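Home | Posts | Recipes | Swaps | About | Contact

So I went back to sourdough in September, after swearing up and down last spring that I was finished with it. My old starter had gone gray and smelled like a nail salon, and I let it go down the sink without much of a goodbye. But then the evenings cooled off and I walked past the bakery in Bramgate at 6 in the morning (don't ask) and that was that. I was back home with a jar and a bag of rye before breakfast.

Let me tell you about the rye, as it's the thing I changed this time. Last time I started with plain white all-purpose and fed it whenever I remembered. This time I used whole rye for the first week, the coarse stuff from Ciobanu, the little grocery with the green awning that also does those amazing pickled peppers. It bubbled on day three! With white flour I was still staring at paste on day six. I keep it on top of the fridge, where it's a bit warmer, with a rubber band around the jar so I can see how far it climbs.

My first loaf was a pancake. A tasty one, but I could have mailed it in a regular envelope. The second was better and the third had an ear on it, a real one, and I may have carried it around the apartment for a while before cutting it.

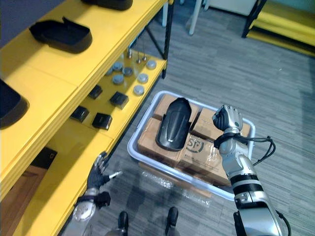 Moira's Oven wrote under my last post that I should stop feeding at night and feed at breakfast instead, so the starter peaks while I'm awake to use it. I'd been mixing my dough at 11 pm like a raccoon, so yes, fair point. I switched over and I'm sleeping better, and the bread has more spring too. I feed it 35 grams of flour and the same of water when I'm not baking, which keeps the discard small. When I am baking I bump it up to 101 grams, and before anyone writes in, I know that's a silly number. My scale skips straight past 100 every time and I've quit fighting it.

About the discard, though. I was throwing it out and feeling bad, then I was saving it and running out of jars, and now I've landed on crackers. You spread it thin on parchment with some melted butter stirred in, salt, and whatever seeds are rolling around in the cupboard, score it after ten minutes in the oven, and then bake it till it's brown at the edges. Caraway is my favorite. I tried fennel once and it tasted like toothpaste to me, but my sister-in-law ate the whole tray standing up, so what do I know.

The other big question was the pot. Everybody online will tell you to buy a cast iron one, and they're gorgeous, and they weigh as much as a toddler. I can't lift one at 450 degrees with my wrist the way it is. What I've been doing is 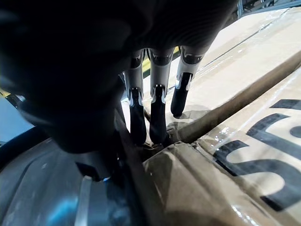

baking on an upside-down sheet pan with a big steel mixing bowl over the top for the first twenty minutes. It traps the steam just fine. The bowl has gone a funny bronze color and won't be going back to salad duty, but it cost me two dollars at a yard sale, so I can live with that. Take it off with good mitts and tip it away from your face. I lost some eyebrow learning that one.

I did have a sad patch in the middle. Three loaves in a row came out gummy, with a big cave under the top crust, and I blamed the flour, then the oven, then the weather. What fixed it was waiting. I'd been going by the clock and my kitchen is cold, so the dough needed hours more than the recipe said. Now I pinch off a bit and drop it in a little straight-sided glass, and when that has puffed up by half I know the big bowl is ready too.
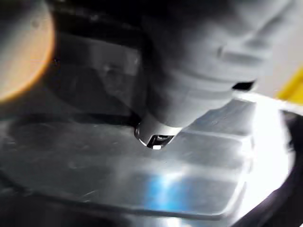
White housing, silvery rim at the tip.

Okay, shaping. I'm still bad at it! I watched so many videos and they all have these calm people who fold the dough over like a letter, while mine sticks to the counter, the scraper, and my sleeve. Wet hands help more than flour does, at least with the sloppier doughs. I also cut the water back a little and felt like a cheat for a day, and then I ate the bread and got over it.

I made a seeded one for the Flusau potluck and came home with an empty board and one crust end, which I ate in the car with the last of the butter. Next up I want to try one with potato in it, and maybe roasted garlic if I can keep from eating the garlic first.
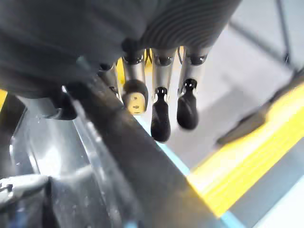

Four fingers in a row, pointing down.

If you've got a starter going and you do anything good with discard that isn't crackers or pancakes, please leave it in the comments. I have three jars in the fridge and the milk is running out of room.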